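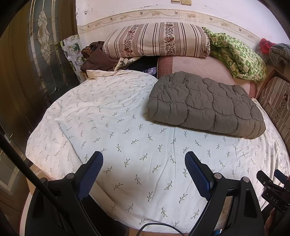

Bedding, also called bedclothes or bed linen, is the set of removable textiles placed on a bed above the mattress. It is used for warmth, for comfort and to keep the mattress clean, and it also has a decorative purpose. A basic set consists of a sheet to cover the mattress, a covering for the sleeper and one or more pillows. The names of the parts differ between countries, and the same word may mean different things in British and American shops.

Terminology

In British usage, "bed linen" normally refers to the washable items closest to the body: sheets, pillowcases and duvet covers. Although the name comes from linen cloth, most bed linen is now made of cotton or of a cotton and polyester blend. "Bedclothes" is a wider term and takes in blankets and quilts. The American word "comforter" describes a filled, stitched cover used without a separate washable case. In Britain such an item is usually sold as a quilt or a bedspread.

Sheets

A flat sheet is a plain rectangle of cloth, hemmed at the ends, which is tucked under the mattress. A fitted sheet has shaped corners and an elasticated edge that grips the underside of the mattress. Fitted sheets are quicker to put on but harder to fold, and they may pull loose or wrinkle if the mattress is thinner or thicker than the size on the label. Many households use a fitted sheet below and a flat sheet above. Where a duvet is used the upper sheet is often left out.

Printed sheets commonly carry small repeating patterns such as sprigs, leaves or flowers on a white or cream ground. A pattern set in diagonal rows has the practical advantage that it does not need to be lined up with the edge of the bed.

Quilts and comforters

A quilted cover has two outer layers of cloth with a filling between them. Stitching holds the layers together and stops the filling from moving to one end. The lines may form squares, diamonds, scallops or channels, and the filling rises between them to give a padded surface. Polyester wadding is the most common filling in cheaper goods, with cotton, wool, down and feather also in use. Wadding is often sold by weight, and a filling of 300 grams per square metre is suited to cool rooms.

Blankets

Blankets are woven or knitted in wool, cotton or acrylic. They can be layered, so that one may be added or taken away as the weather changes. Spare blankets are often kept at the head or foot of the bed, particularly in homes with little cupboard space.

Pillows and bolsters

A bolster is a long, narrow pillow, generally cylindrical, which may run across the full width of the bed. It can support the head, raise an ordinary pillow or fill the gap between the bed and the wall. Bedding that is not in use may also be rolled into a bundle of much the same shape and set against the wall, where it serves as a backrest during the day.

Care

Sheets and pillowcases are commonly washed every one or two weeks. Quilted covers are washed less often, as they are bulky and slow to dry. They should be dried fully before being folded, or the filling may become musty. Folding a quilt along different lines from time to time prevents lasting creases.

Household surveys

The number of textiles kept on and around beds was the subject of a survey in the town of Drollcombe by Wekesa Rashidi and Wafula Kimaro, begun in September and published as a report dated 28 June 2019. It covered 390 households and recorded 2,843 separate items of bedding. Blankets were the largest group. Almost 300 of the households stored at least some spare bedding on a bed that was in regular use. The authors did not count cushions, or clothing left on beds.

See also

Bedspread
Bolster
Duvet
Mattress protector
Patchwork
Pillowcase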